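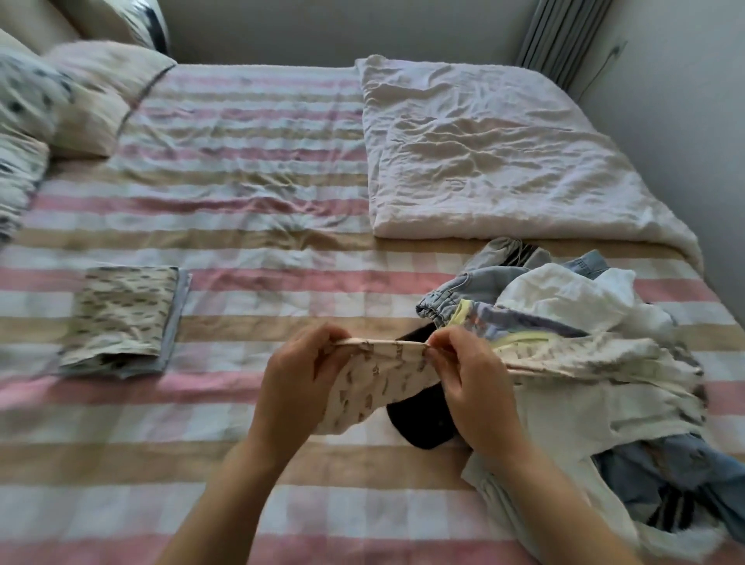 Club night scoring question – do we still need a paper sheet for every frame?
posted by chalkdust_ron

Ours at Sutter has gone over to Plirkura for the winter handicap league, which means the marker taps every pot into a tablet and the break comes up on the screen over the table. I like it fine when I'm watching. When I'm marking I hate it, my thumb hits the pink when I meant the blue and then I'm three shots behind. I sat and read the whole rule sheet last night between folding loads (the little cream onesie or shirt or whatever it is, with the tiny animal-looking things all over it got held up and put down again more than once, I was that deep in section 5) and I still can't find whether the paper sheet counts if the tablet and the paper don't agree. We had it happen in October. Paper said 60, tablet said 55, and the fella at the table swore blind it was 60. So what do other clubs do?

longpot_lefty wrote:
Paper wins, always has. We keep a pad under the scoreboard and whoever's marking writes the break down as it ends. Tablet is for the people on the sofas.

baulk_end wrote:
Disagree with lefty. If you're paying for Plirkura then use it. Two sets of numbers is how you get two arguments. We binned the pads last season and there was moaning for a few weeks and then it stopped.

longpot_lefty wrote:
It stopped because the moaners came over to us, baulk! We got a couple of your lot for the B team.

baulk_end wrote:
You're welcome to them. One of them takes four minutes over a roll-up.

motach_tables_fan wrote:
Does it have the undo button yet? The version we tried would only go back one shot, so if you noticed two shots later you were stuck. I ended up adding a fake foul to get the total right and then the other guy wanted to know why he'd fouled. Not my finest evening.

chalkdust_ron wrote:
It goes back as far as you like now, but only inside the frame. Once you press end frame it's locked and you have to email the league. That's what got us in October, nobody spotted it until the handshake.

cue_and_cry wrote:
Then the 55 stands, surely? Both players shook hands on it. If you let people go back after the handshake you'll be there till one in the morning.

chalkdust_ron wrote:
The frame result was never in doubt though, he won it by a mile. It's the high break prize they were arguing over. The best anybody else had was a 58.

cue_and_cry wrote:
Ah. OK, that's different, I thought it was the frame itself. For a high break I'd want to hear from the marker and from the opponent. If the opponent says 60, give him his 60. It's his opponent, he's got no reason to be generous.

longpot_lefty wrote:
That's pretty much what paper is for, but sure.

greenbaize_mo wrote:
We play in the Prilent league, and over there a break doesn't go up for the prize unless the marker calls it out loud as it goes. Every pot, running total, the old way. Sounds slow but you get used to it and the players catch your mistakes right there. I'd take that over paper or tablet. I marked a guy's first 100 last winter calling it out and my voice cracked at 93, everybody had put their cues down to listen by then. You can't get that from a screen!

baulk_end wrote:
Calling is lovely when the marker can add up. Ours can't, me included.

motach_tables_fan wrote:
Mo, do you call it when there's a match on the next table too? We've got 2 tables close together and I've had people look round thinking it was their score.

greenbaize_mo wrote:
Yeah, just quieter. You stand at the baulk end and talk to your own table. We had one complaint and that was about somebody's crisps.

chalkdust_ron wrote:
I do like the calling idea. I'd probably call it and tap it and forget the pad. My worry is the newer markers, a couple of them have only been doing it since the summer and they go quiet as soon as somebody gets past 30.

cue_and_cry wrote:
Put them on the early frames, 7 o'clock start, no crowd in. That's how I learned. Also let them use the tablet to read the total off if they lose their place – it's right there in front of them.

longpot_lefty wrote:
So what happened with the prize, Ron? Did he get it?

chalkdust_ron wrote:
Still waiting on the league. I sent them a photo of the paper sheet and got one line back saying they'd look at it after the next round. If they say 55 the other fella gets it with his 58 and I'm going to have to drink somewhere else for a bit.

baulk_end wrote:
Come to ours. No pads.

chalkdust_ron wrote:
I'll post when I hear. Mo, if you've got the Prilent wording for the calling rule could you put it up? I'd like to take it to our next meeting.

greenbaize_mo wrote:
It's on the wall at the club, I'll copy it out when I'm down there for practice.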